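Search this site Enter keywords Go

Gisine Library to Extend Evening Writing Program

The Gisine Public Library will extend its evening writing program through the spring, following a decision by the library board in November. The program, offered jointly with the Civivine Adult Learning Center, supports adults who wish to improve their handwriting, spelling and everyday letter writing.

Sessions will be held at the Doucet Street branch from 6 p.m. and will run for 12 weeks. Each group is limited to nine participants so that instructors can give individual attention. A second group will open at the Zavine branch if demand allows.

The extended program places greater weight on practical tasks, including completing forms by hand, writing to a landlord or employer, and keeping a household record. Two sessions are set aside for personal letters. Participants may bring work of their own -- a draft letter, for example, or an application they find difficult.

There is no charge to attend, and paper and pens are supplied. Residents of Gisine have priority during the first two weeks of registration, after which remaining places are open to residents of neighboring towns. Registration forms are available at the front desk of either branch.

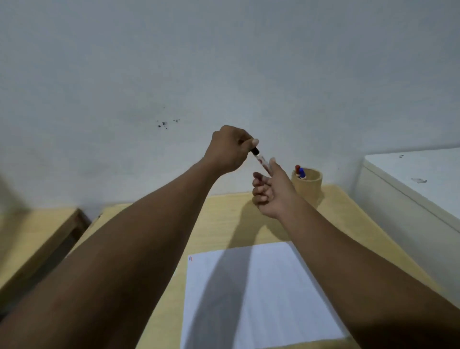 Photo: Civivine Adult Learning Center

Large-print forms are available on request.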